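Prumineo Stain-Guard Table Cover

Item 688
Sold by Kesotcombe Home Supply

The Prumineo is a wipeable table cover for dining rooms, kitchens and break rooms. It goes on like an ordinary tablecloth and is cleaned with a damp cloth. We have carried it in three sizes since the Moffat cover was dropped, and it uses the same size chart, so a Moffat customer can order the same letter as before.

Sizes

A – square, seats four
B – rectangle, seats six
C – rectangle, seats eight, or six with a leaf in

Each cover is cut to hang 8 inches on every side at the largest table listed for that size. On a smaller table the drop will be longer. If the drop reaches the chair seats, order down one size.

Colors and patterns

Plain: oat, slate, brick, moss
Patterned: small check, vine, diamond

The vine and diamond patterns are printed on a white ground only. Small check comes in slate or brick. Patterned covers are printed in batches and the shade can vary a little from one batch to the next. If you are ordering two covers to sit side by side, order them together and write "match" in the order notes. Shireen Le Roux in our packing room will pull both from the same batch.

Material

The face is a woven polyester with a clear acrylic coating. The back is uncoated and has a slight nap that helps keep the cover from sliding. There is no vinyl layer, so the cover drapes closer to cloth than to oilcloth. It still has some stiffness for the first week or two, mostly along the fold lines.

Getting the fold lines out

Covers ship folded. Lay the cover on the table, face down, and leave it overnight. Turn it over in the morning. Most lines will be gone by then. For the ones that remain, use an iron on the lowest setting, on the back side only, with a dish towel between the iron and the cover. Do not use steam. Steam gets under the coating and leaves a cloudy patch that cannot be repaired.
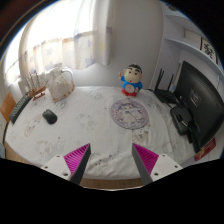
Can the cover go in the washing machine?
Cold water on a gentle cycle is fine, up to once a month, with a small amount of liquid detergent. Hang it to dry and keep it out of the dryer.

More frequent machine washing wears the coating along the hem first. You will notice it when spills start to soak in near the edge while the middle still sheds them. For everyday cleaning, a damp cloth and a drop of dish soap will do. Wipe toward the center so crumbs and liquid don't run over the side.

Stains we have tested

Coffee, tea, red wine, tomato sauce, beet juice, mustard and cooking oil were left on the coating for 3 hours and then wiped off with dish soap and water. All came off the plain colors. Mustard left a faint yellow mark on the white ground of the vine and diamond patterns, and it faded after a second wipe the next day. Permanent marker and hair dye do not come off. Turmeric comes off slate and moss but will show on oat.

Heat

The cover is not a heat pad. Plates straight from the microwave are fine. Pots, baking dishes and slow cookers need a trivet. Candle wax can be lifted once it has set, using the edge of a plastic card.

Hems and corners

The hem is folded twice and stitched. Corners are mitered and lie flat. Sizes B and C have a small pocket inside each corner that takes a Sasedum hem weight, sold separately as a set of four. The weights are useful on a porch or near an open window. Take them out before washing.

Round and oval tables

We don't stock a round cover. Hideaki Sakai in our sewing room will cut and hem a size A or C to a round or oval shape from a paper pattern you send in. The hem on a curved cover is single-fold, and the corner pockets are lost in cutting. Allow two extra weeks. Altered covers can't be returned.

Price

Sizes A and B: $68
Size C: $84
Round or oval cutting: $22
Hem weights, set of four: $9

Returns

Unused covers can be sent back within 30 days in the original sleeve. A cover that has been laid out on the table and refolded counts as unused. One that has been washed or ironed does not.

Customer comments

"We have the size C in moss. Two children and a cat, and it still looks fine after a year. The hem has started to curl a little at one corner." – Kumiko Murakami

"Good cover, but stiffer than I expected out of the package. It was better by the second week. I would like to see a darker blue." – Killian Sabatier

Stock notes

Brick small check is out in size B until May. Orders placed now will be held and shipped when the new batch arrives – your card is not charged until then. Fabric samples of all plain colors are free. Ask for sample card 2194 in the order notes, or pick one up at the front counter.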